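Reading Light in Shared Dorm Rooms
Final report, Housing and Interiors project course
Group members: Ilham El Fassi, Ravinder Fehr, Borghild Blomqvist
Advisor: Radwa Abou Zeid

1. Background

Most double rooms in Guillot Hall have one ceiling light and no fixed light by the beds. Students who read or study late either keep the ceiling light on, and keep their roommate awake, or use a lamp they brought from home. Our group wanted to know what kinds of lamps people bring and what they like or dislike about them.

We left out the color of the light. Another group in the course covered bulbs, and we did not want to repeat their work.

2. Method

In October we sent a short survey to all 817 residents of the hall through the housing mailing list. It asked what type of lamp they use at night, where it stands, and whether a roommate had ever complained about it. We also did longer interviews with people who offered to talk to us. Ravinder wrote the survey and Ilham did most of the interviews. Borghild measured desks and shelves in the rooms we were allowed into.

The first version of the survey had a mistake in question 4, where "clip lamp" was listed twice. We fixed it on the first evening and removed the answers to that question that had already come in.

3. Results

Desk lamps with a bendable arm were the most common type. People liked that they could aim the light at a book. The usual complaint was that the arm sinks over time, so the light ends up pointing at the wrong spot or at the other bed.

Clip lamps came second. They take no desk space, but the bed rails in Guillot are thick and many clips do not open wide enough. Two people we interviewed had clipped theirs to a chair.

Small table lamps with a shade were third. Owners mostly said they chose them for looks and for a softer light in the evening. 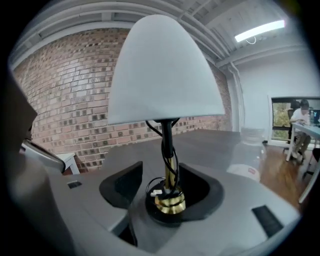 The shape of the shade came up more often in the interviews than we expected. A narrow cone keeps the light on the table but leaves the page half dark if the book is held up in bed. Straight drum shades send a lot of light up to the ceiling, which roommates notice. A dome like the white one in our photo, bell-shaped and curving out at the lower rim, is the type we would want to test next. Fabric shades also collect dust, and several people said they had never cleaned theirs.

4. Problems and next steps

We did not measure brightness at the second bed. The light meter we reserved was out on loan until after our interviews were done. A later group should measure at pillow height with each type of shade and the same bulb. We also suggest asking about outlets, as many rooms have the only free one behind the wardrobe.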